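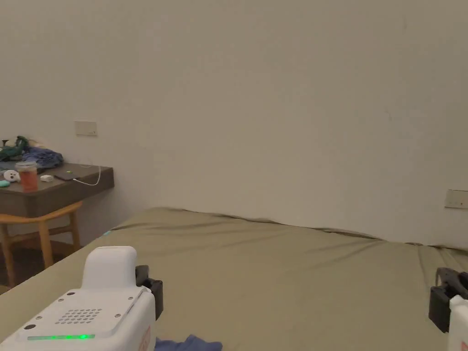 Date: 14 April 2021
Subject: Re: [home-build] Velus gripper: slip on thin fabric, and a timing question

The slip threshold in the current Velus firmware is set too low for cloth. I left the default of 200 in place for the first batch of folding runs and logged the motor current on both sides. With a rigid part the current climbs to a plateau and the controller stops closing. With cloth there is no plateau, only a slow ramp, and the controller reads the early part of that ramp as contact. The bed is my test surface for now, with a fitted sheet pulled smooth across the middle and a dark blue cloth as the workpiece. It is a poor stand-in for a table — the mattress gives under the fingertips, so the height at which the jaws meet the fabric changes with how hard I press.

On 28 March a list member wrote:

> Has anyone run the two-hand Velus setup on anything softer than
> cardboard? Mine closes, reports a grip, and then leaves the cloth
> where it was. I have the Utine driver board, stock firmware, stock
> finger pads. Raising the closing force makes the jaws chatter.
>
> Second question: do the left and right logs line up for you? Mine
> drift apart over a long session and I have not found the cause.

On the first question, the same thing happens on the Utine board. What worked for me:

- Raise `slip_threshold` from 200 to 900.
- Leave the closing force at stock. The chatter comes from the force loop fighting the contact check, and more force makes it worse.
- Add a hold of 30 ms before the controller is allowed to report a grip.
- Replace the stock pads. I cut mine from silicone sheet and glued them in with the grain across the jaw.

The threshold is stored per side. Writing it to the left unit does not copy it to the right, although the Gerance config tool shows one field for both. I lost an evening to that. Read the value back from each unit after writing.

With those changes, 6 consecutive picks on a single layer of cotton held through the lift. Two stacked layers are still unreliable. The jaws take the top layer and drag the lower one along by friction, and the log looks the same as a clean pick.

On the drift: I see it too. Each unit stamps its own samples from a local oscillator and syncs only at power-on. If you power-cycle one side in the middle of a session, the offsets no longer match and the merge script does not complain. My workaround is to tap the two units together at the start and end of each run and align on the current spikes. The Fukuda branch of the merge script has a resample option that takes those two points as input. It stretches the right log to fit the left and leaves the left alone.

Open item: I have not tested the 900 setting on anything rigid. It may close too hard on thin plastic. If you try it, start with something you can afford to crack — and please post the raw log along with the summary, as the summary drops the ramp.

Patch for the hold timer follows in a separate message.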